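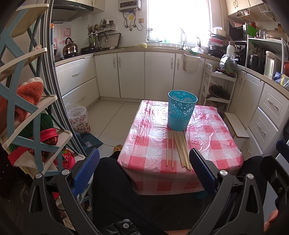

Chapter 6
Planning and Budgeting for Equipment

After this chapter the reader should be able to:
- write a one-page statement of need before asking any supplier for a price;
- separate the purchase price from the costs of the first year;
- decide which items to buy, which to rent and which to leave for later;
- read a quotation and find what is missing in it.

6.1 The task comes before the catalogue

In the previous chapter we described the gripper as a mechanical part. Now we look at it as something that must be paid for. Many projects begin in the wrong order. A team sees a gripper at a trade fair, likes it, and asks for money. Only later does somebody write down which objects it must pick up, and on which surface they lie.

Consider chopsticks on a low table, with a tall open basket behind them. The sticks are thin and light. Some lie together in a bundle, others lie separately. The tablecloth is plastic, glossy and creased. A buyer who has this task in mind will ask the supplier about the finger pads first: how narrow an object they can hold, what a spare pair costs, and how long the delivery takes. A buyer who thinks only of "household objects" will probably ask about the maximum load, and for a chopstick this figure says very little.

The statement of need should therefore name the objects, the surface, the place where the objects must go, and the space for the person who works there. A kitchen is a good test of the last point. Cabinets, shelves and a rolling cart leave less floor than a drawing of the room suggests, and a fixed arm with a safety fence may not fit at all. Hand-held grippers need no fence and no mounting plate, but they need a person for every hour of work, and this person belongs in the budget.

6.2 Purchase price and first-year cost

The price on the quotation is only one line. The Linder workshop, whose plan we follow through this chapter, wanted to prepare a small series of table tasks. Its manager, Wiebke Grube, received an offer from the firm Sterkis for hand-held grippers at 617 euros per pair. The offer was dated 2018-03-28 and was valid for 60 days. It did not include spare pads, a carrying case or training.

Before she signed, she added these lines to her plan:

Spare finger pads, two sets per pair
Wages of the operators, including the hours for practice
Objects for the tasks, and replacements for them
Rent of rooms, or payment to households
Storage and backup of recordings
Repair and shipping, both directions

The wages became the largest line. It is a common result with hand-held equipment, and with a fixed arm the balance is different. We compare the two cases in section 6.4.

6.3 Buy, rent or wait

Aníbal Tamayo and Harish Mathur, who reviewed the Linder plan, proposed a simple rule: equipment which is used on fewer than 90 days in the year should be rented, if a rental offer exists. The rule is rough and does not suit every country. It ignores the time that is lost when a rented item comes back with different settings.

Items whose need is not yet proved go to a waiting list, with a month for the next decision. In the Linder plan this month was February.

Exercise 6.1 in the workbook contains the complete quotation. Please read it before you continue with section 6.4.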